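Speaker notes – Ventilating the small kitchen: extract rates, ducts and make-up air
Jurgita Strazds, 4/17/19

Slide 1. Title
Wait for the doors to close. Say who I am and that questions come at the end, except on units, where people should stop me at once. Litres per second throughout. Anyone used to cubic metres per hour multiplies by 3.6.

Slide 2. What the talk covers
Domestic kitchens with a single hob and one external wall. Commercial kitchens are out. So are recirculating hoods, apart from one remark on slide 4. The worked case is the Paulauskas flat, second floor, gas hob, refitted in October with a Wekex hood over the old duct run.

Slide 3. Rated flow and installed flow
The figure on the box is measured with little or no resistance on the outlet. Nobody's kitchen has that. Put up the fan curve and point to where it crosses the system curve. The crossing is the flow you get.
In the Paulauskas flat the hood was rated well above what the room needed. Measured at the grille on the middle setting it gave 30 l/s. On the highest setting it gave 77 l/s, at a noise level the household would not put up with for the length of a meal. Most people run the middle setting, so design for the middle setting.
Pause. This slide usually gets a question about boost mode. Answer: boost is for burnt toast.

Slide 4. Grease filters
Mesh filters load up gradually and the owner does not notice. Resistance rises and flow drops. Wash them in hot water and detergent, dry them fully, refit. Carbon filters in recirculating hoods cannot be washed unless the maker says so, and they do nothing for moisture. Steam from a pan of pasta goes straight back into the room.

Slide 5. Duct runs
Go slowly here. Three points to make from the drawing.
Diameter first. Dropping from 150 mm to 100 mm more than halves the area, and at the same flow the air speed more than doubles. Pressure loss goes up with the square of speed, near enough, so the fan slides back along its curve.
Then bends. The flat had 3 of them between hood and wall, two of them tight. The Privden survey sheet has a box for bends, but fitters tend to leave it blank when the duct is boxed in. Ask for it to be filled in before the ceiling goes up.
Then flexible duct. If it must be used, pull it taut and cut it to length. Slack left above a cupboard sags, and condensate collects in the low point.
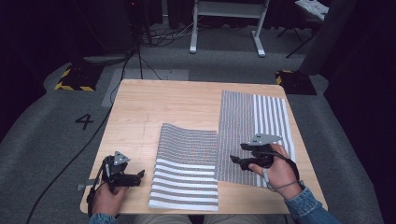

Slide 6. Make-up air
Air taken out has to be replaced. In an older flat it comes in through gaps round the windows and under the door, and no one thinks about it. After new windows and draught strips, the fan is pulling against a closed box. Two symptoms: the kitchen door is hard to open with the hood on, and the flow picks up when a window is opened.
For the flat we undercut the kitchen door and fitted an Irnoment trickle vent in the window head, on the side away from the hob. Putting the inlet close to the hood short-circuits the flow and leaves the rest of the room stale.
If there is an open-flued boiler anywhere in the dwelling, stop and get a spillage test done by a registered engineer with the hood on full. Say this twice.

Slide 7. Position of the hood
Follow the maker's minimum height over gas. Going higher than that costs capture, and the loss is worst at the front rings. Most hoods are shallower than the hob beneath. Cooking on the back rings is free and works better than a larger fan.
Mention cross-draughts – a window open beside the hob will push the plume out from under the hood.

Slide 8. Results in the flat
Old flexible duct taken out, rigid 150 mm fitted, one bend removed. Hood left as it was. The middle setting now gives over twice the earlier reading at the same grille, same meter. Noise was not measured properly, so do not quote a figure. The occupants say it is quieter, and that is all we have.
If short of time, skip the humidity chart and go to slide 9.

Slide 9. Checks before signing off
Measure at the hood on every setting, door shut. Confirm that the outside flap opens on the lowest one. Look for a damper left taped from the factory – we have found 2. Write the readings on the label inside the filter housing.

Slide 10. Questions
Have the fan curve ready to bring back up. Spare survey sheets are in the blue folder.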